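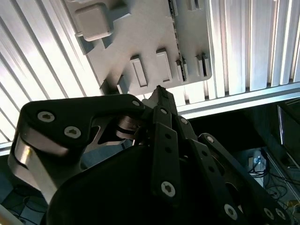

Figure 1. Gray molded panel against the ribbed aluminum surface.

Progress report: Panel and backing assembly, Gokach line
Prepared for: Grundmont, Project Finance and Engineering
Prepared by: Shufen Tan
Date: July 30, 2018

1. Scope of this report

Work covered is the mounting of the molded panels on the aluminum backing, including fit checks, rework of the seating surface and the revised handling instructions. Wiring, covers and packaging are reported separately by Cuevas and are mentioned only where they affect the panel schedule.

2. Status

The funded batch is 3000 panels. To date 2637 have been received, inspected and released to stock. The remainder is on order with Drullico under the same drawing revision. No change to unit price has been requested.

The fit check on the backing was repeated after the January design review. Panels from 9 lots were tried on the same length of ribbed aluminum. Six lots seated without adjustment. Panels from the other 3 could be rocked by hand when pressed at one end. Those lots are on hold and are not included in the released quantity.

3. Panel geometry

The part is a flat plate with a matte, slightly textured face. The features that matter for assembly are on the same side: the rounded square block near one corner, the row of raised rectangular pegs along one half of the plate, and the strip of small slots that runs across the plate toward the pegs. The two larger bosses in the row have recessed faces. The thin tabs near the end of the row are the most easily damaged part of the molding and are now checked first at incoming inspection.

The rocking found in the held lots was traced to flatness of the rear face. Peg height and spacing were within the drawing in all lots measured. Drullico has been sent the measurements and has agreed to lengthen the cooling time in the mold. Sample parts from the changed process have been promised but had not arrived when this report was closed.

4. Aluminum backing

The ribbed profile is unchanged. Because the panel bears on the rib crests only, any burr left at a saw cut lifts the plate. A deburring step has been added after cutting, with a straightedge check across the crests before a panel is placed. The step adds labor that was not in the original estimate. It has been absorbed in the assembly budget for this period and will be shown as its own line in the next one.

5. Handling

Panels are to be picked up by the plate edges or by the square block. They are not to be lifted by the pegs or tabs. Stacking face to face is stopped, as it marked the textured surface. The work instruction has been reissued and the old copies withdrawn from the benches.

6. Open items

Disposition of the held lots. Drullico proposes replacement at its own cost; written confirmation is outstanding.

Flatness tolerance. The present drawing gives no value for the rear face. A value will be proposed to Grundmont once the new samples have been measured.

Cover clearance. Cuevas has asked whether the square block can be lowered. No change will be made to the mold before the cover drawing is frozen.

7. Request

No additional funds are requested for this period. Approval is requested to move the unspent tooling reserve to incoming inspection, where a second flatness gauge is needed before the remaining panels are delivered.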